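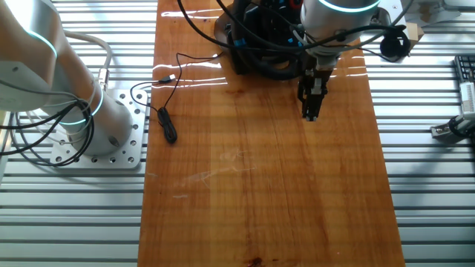
煤油暖炉换了灯芯以后一直冒黑烟,还有味,怎么调?

提问:河边小屋 10月 家居与取暖版 浏览 326 回答 3

家里有一台Noreck的圆芯煤油暖炉,用了四个冬天,今年把旧芯拆了,换上网购的Salameh通用棉芯。装好以后灌了油,等了十来分钟点火,火苗一边高一边低,高的那边发黄,往上冒黑烟,玻璃罩不到半小时就熏黑了。把旋钮往下拧,烟少一点,但是味道更重,眼睛有点辣。

油是去年剩下的半桶,放在阳台上,盖子拧紧的。客厅不大,晚上七点到十点用。想问是芯子的问题还是油的问题?要不要换回原厂芯?原厂芯比通用的贵不少,能不换就不换。

回答一 老秦修炉子 赞 42

先看芯,再看油,两样可能都有份。

一边高一边低,基本是芯没装平。关火放凉,把芯升到最高,用尺子沿着一圈量露出来的高度,差一毫米火苗就看得出来。拆下来重新套,芯上的定位针要扣进内筒的槽里,扣歪了升降时会越走越斜。装平以后边上有毛线头就剪掉,剪刀要快,别用手扯。棉芯可以修剪,玻纤芯不要剪。

新芯第一次灌油,十来分钟不够,至少等60分钟。芯没吸透就点火,烧的是棉线本身,顶上会结一圈硬炭,以后怎么调都冒烟。你这根已经点过了,摸一下顶端,发硬就剪掉薄薄一层。

油放过一个夏天的,我一般不再用。倒一点在白瓷碗里看,发黄就别往炉子里加了。油箱里剩的也要抽干净,底下常有水。

还有,燃烧筒有没有坐正?点完火捏着把手左右转两下,能顺畅转动才算到位。很多人漏了这一步。

回答二 Kosmas Triantafyllou 赞 9

我在希腊住的时候用过同类的炉子,中文写得不好请见谅。我的情况是芯的直径不对。通用芯包装上写适合很多型号,可是我那根比原来的松,油上来太多,火很高。你可以把旧芯和新芯放在一起比较,宽度和厚度都比一下。后来我换成Gestis的芯,火就稳定了,别的牌子没有试过。

眼睛辣的时候请先关掉,开窗。房间里要放一氧化碳报警器,睡觉前一定熄火。

回答三 匿名用户 赞 1

换电暖气吧,煤油味去不掉的。

提问者补充:按第一个回答量了,左右差了快两毫米,定位针有一个没进槽。重新装好,油也换了新的,灌满放了一下午。现在火苗齐了,刚点的时候还有一点味,过几分钟就散了。报警器已经下单。玻璃罩上的黑用什么擦?

老秦修炉子 回复:凉透以后小苏打加水调成糊,软布擦,别用钢丝球。擦完要彻底晾干再装回去。

分享 5 收藏 17 评论 4

相关问题
· Muvaveo提灯的玻璃罩碎了,哪里能单买?
· 300毫升的小油灯一次能点多久?
· 煤油洒在木地板上怎么去味
· 户外火把的油能不能在室内用
· 暖炉收起来过夏天,油箱要不要放空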